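4. Setup of the Fruit Storage Trial

The trial compared how quickly whole fruit changed on an open plate indoors and in a closed box. Dirk Lenz was responsible for the weighing and Chak-lun Chiang for the surface records. The work was carried out in April in a shared room, on a table covered with a printed cloth. The total starting mass of the fruit was 1770 g. Relative humidity was read twice a day from a Zuvton meter and stayed between 39 and 60 percent.

Each fruit was weighed on a Padico kitchen scale, wiped with a dry paper towel, and returned to the same position. Surface changes were scored by eye on a scale from zero to five. The desk lamp was used for all scoring so that brown areas could be compared under the same light. The highest room temperature recorded was 68 °F.

Open plate group, apple and citrus:
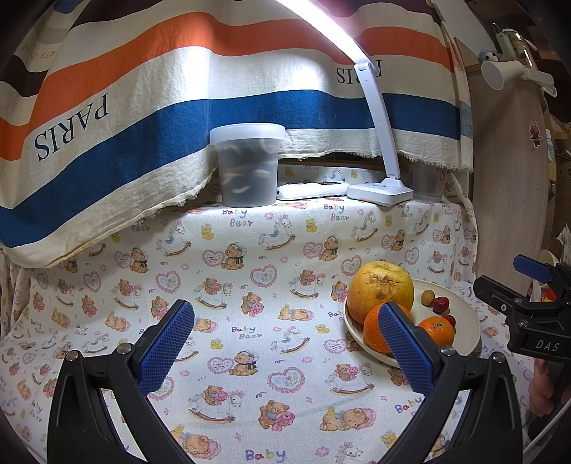
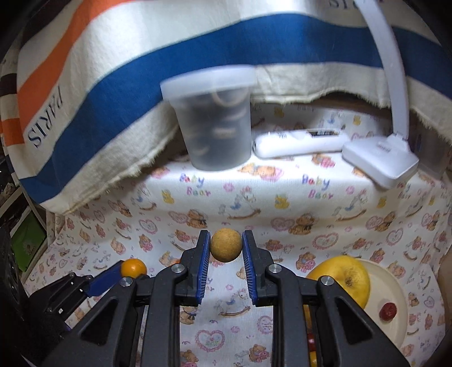
Scoring by eye was the weakest part of the method. The two of us agreed on firm, evenly colored fruit but often differed by one point on damaged fruit. The yellow apple was the hardest case, with a brownish bruise that had no sharp border against the sound skin. We settled on scoring the widest part of the discolored area and ignoring separate small spots. The patterned cloth also made it harder to judge color at the edge of the plate, and a plain gray sheet should be used in any repeat. Mass readings were not affected. The results for both groups are given in Section 5.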